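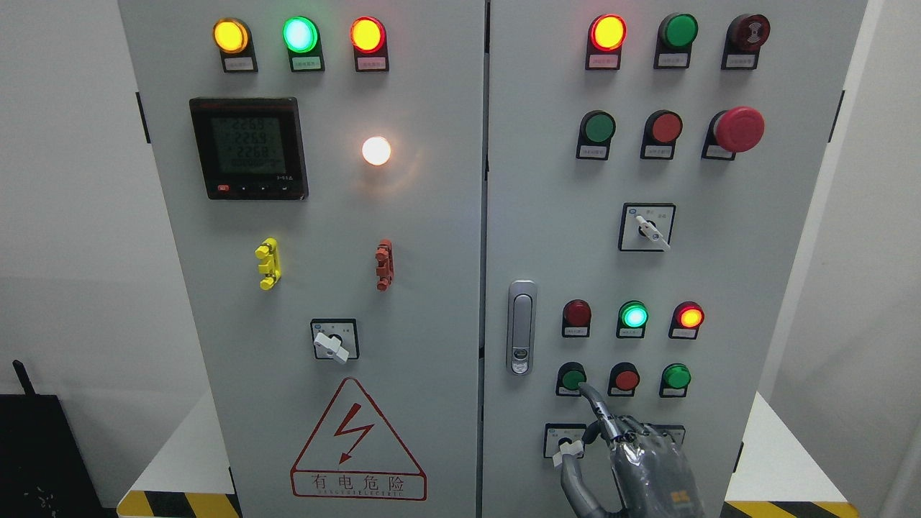 ## Workshop cabinet tips – the outside of the doors

Quick notes, typed up between jobs. Two gray metal doors, side by side, lots of lamps. Most of this is stuff you do from the OUTSIDE. Inside is for the electrician, full stop.

### Labels

- Ours are in Chinese and tiny. Get someone who reads it to go through the lot with you once, write the English on a card, hang the card on the wall next to the cabinet. Not on the door. Tape goes brown and takes the paint with it.
- Don't cover the originals. Ever. The next electrician will want them.
- Pencil first, then marker. We did two cards in marker and both were wrong.
- Big letters. You'll be reading it with your safety glasses on.
- A spare card lives in the drawer with the tape measures – date on the back, 8 Jan 2020 on ours.

### Lamps

- Three in a row on the left door: amber, green, red-orange. One white one lower down by the meter. Learn what yours look like on a normal morning, then you'll notice when it's different.
- Red doesn't always mean trouble. On some cabinets it only means a circuit is live. Read the drawing before you panic.
- A dark lamp proves nothing. Bulbs die. Never take "lamp's off" as "power's off".
- Wipe the lenses with a dry cloth. No spray, no solvent, nothing wet. Some cleaners fog plastic and then every color looks the same.

### The meter

- Write the three numbers down once a week. Same time, same machines running, or the list is useless.
- 226.3, 226.8, 226.8 or close to that is what I'd call a nice even set. What you want is the three staying near each other.
- One wanders off from the other two – call somebody. Don't wait for the end of the month.
- Leave the little keys under the screen alone. Gearóid Ní Bhriain pressed one to "see the other page" and we spent a whole lunch getting back to volts.
- Screen hard to read? Stand square on to it. Move the work light before you blame the meter.
- Cheap notebook, pen on a string. Ours is a Sultar one, 36 pages, still going.

### Handles and the knob

- Two lever handles on the left door, yellow and red-orange. Put what each one does on the card. Color is not enough, half the shop calls the red one orange.
- Hands dry. Gloves off if they're oily.
- Stand to the side when you throw a big handle, face turned away. Old habit, good habit.
- Never hang anything on them. No coats, no rags, no extension cords. I have seen an apron.
- Selector knob – turn it till it clicks and then look at were it's pointing. Halfway is not a position.
- Stiff handle? Don't oil it, don't lean on it. Ring the electrician.

### Buttons

- Right door, top row, a green button and a dark red one next to it. Make every new person find them with the drawing in hand before they run anything.
- One finger, one press. Mashing it three times does nothing extra.
- Keep sawdust out from around the edges. Soft dry paintbrush, the one inch kind.

### Danger sign

- Red triangle with the lightning bolt, bottom of the left door. Keep it clean and keep it visible. No boxes stacked in front.
- Faded or peeling? New one goes up the same day. I keep a couple in the Trillix tin.
- If your sign's in a language half the crew can't read, put a second one beside it. Everybody knows the bolt but do it anyway.

### Floor and wall

- Paint or tape a keep-clear box on the floor in front. Wide enough for both doors to swing right open with a person standing there.
- No brooms leaning on the side. They slide, they knock things.
- No shelf above it. Paint cans drip, plants get watered.
- Dust the top of the cabinet with a vacuum and a soft brush. NOT the air hose, that just blows it into the vents.
- Flashlight on a hook within reach. Test it when you do the meter numbers.

### Before anybody opens it

- Power off upstream, lock on, tag on, key in your own pocket.
- Qualified person tests that it's dead. Every time, even if they were in there ten minutes ago.
- Rings, watch, metal tape measure – off and on the bench.
- Take a photo of everything before a single wire moves.
- Count the screwdrivers out and count them back in.

Still to do: price up a proper lockable key box, the Utent one was 138 and I thought that was steep. And check wich size lock fits the handles. Annual check is booked for April.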